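From: Agathe Le Goff
To: teleop-users list
Subject: Re: Cord sorting demonstrations, procedure for the August block

Dear colleagues,

Thank you to all who sent comments on the draft procedure for the cord sorting task. I am replying to the whole list, as the points raised by Mr. Başaran concern the operators at Trarkau as well as those at the Gouveia site. His message is quoted first, and my answers follow.

Alper Başaran wrote:
> Dear Agathe,
>
> I have read the draft with the operators on the Friday shift and we have three
> points on which we would like a decision before the next block begins.
>
> First, the draft says that each cord is to be "placed in the correct bin." It does
> not say what the operator should do when a cord snags on another one and two
> come up together. At present, some of us shake the gripper over the table until
> one falls, and others put both down and begin again. The recordings from the
> two groups look very different.
>
> Second, we are unsure whether an episode in which the operator makes an error
> and corrects it should be kept. Laiba has been keeping them. I have been
> discarding them. We would prefer to do the same thing.
>
> Third, the limit of 200 seconds per episode is short for a new operator. Two of
> our people reach it regularly and have begun to hurry toward the end, which
> shows in the wrist motion.
>
> I would add that the foot pedal on our second leader station still drops out from
> time to time. Joaquim has the details.
>
> With regards,
> Alper

On the first point, the procedure will be amended. Shaking the gripper is not permitted. When two cords come up together, the operator shall lower both to the tabletop, release, and use the second arm to hold one while the first arm draws the other away. We recognize that this is slower. The policy trained on the spring recordings learned the shaking motion and applied it to single cords, where it served no purpose, and the review group at Prevus asked that it be removed from the data.

On the second point, corrected errors are to be kept, provided that the correction is made by the operator through the leader arms and that no hand enters the workspace. Please mark such episodes with the flag "recovery" in the session sheet. An episode in which a person reaches in must be discarded in full. Trimming the recording to hide the intervention is not acceptable. Of the 3,448 episodes now in the shared store, 128 carry the recovery flag, and Ms. Afridi's are among the most useful we have.

On the third point, the limit remains in force for the present block, but it will be treated as a guide for any operator in the first five sessions. Site leads should tell new operators plainly that an unfinished episode is better than a rushed one. Unfinished episodes may be submitted under the flag "partial."

Several members also asked for a clearer account of the workspace and of the order of work. The text below replaces section 2 of the draft.

Section 2. Workspace and order of work

2.1 Workspace

The task is carried out by two arms mounted at the front corners of the enclosed table. Three bins, orange, red and black, stand side by side at the back. The tray stays to the left of the bins, and the items in it are not part of the task. Operators should not try to move them, and should treat contact with the tray as an error to be noted in the sheet.

Loose cords are laid on the tabletop by the person resetting the station. They need not be neatly arranged. A tangle is a valid starting state, and so is a coil, and each session should contain both.
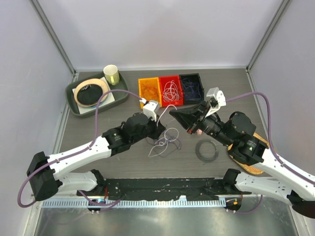
2.2 Order of work

Bring both leader arms to the rest position before engaging the followers. If a follower arm jumps on engagement, stop, disengage and repeat the alignment.

Begin with the cord nearest to either gripper. Grasp the cord itself, at a point away from the plug or end, and lift it clear of the table before moving toward the bins. The trailing length should be allowed to hang. If it is long enough to drag over the rim of a neighboring bin, approach from higher up.

Release only when the gripper is over the opening of the chosen bin. A cord left hanging over the rim is counted as placed if the greater part is inside, but the operator may tuck it in with either arm if time allows.

End the episode with both arms withdrawn from the bins. The recording should run for a further 5 seconds with the arms still.

2.3 Handling of the arm cables

The cables that run along the outside of each arm must have enough slack for the full reach. Before each session, move both arms slowly through their range by teleoperation and watch for pulling at the wrist. Any cable found tight is to be reported to the site lead, and the station is not to be used until it has been rerouted.

That concludes the replacement text. Section 3, on file naming, is unchanged.

With regard to the foot pedal, Mr. Frade has confirmed that a replacement has been ordered through Wukbridge. Until it is fitted, please use the keyboard control on that station and record this in the sheet, as the start times will differ slightly.

Mr. Riviere will circulate the revised session sheet, with the two flags added as separate columns. Corrections to the wording above may be sent to me directly. Questions on the method itself should go to the list so that both sites receive the same answer.

Yours sincerely,

Agathe Le Goff
Demonstration data coordination, Gouveia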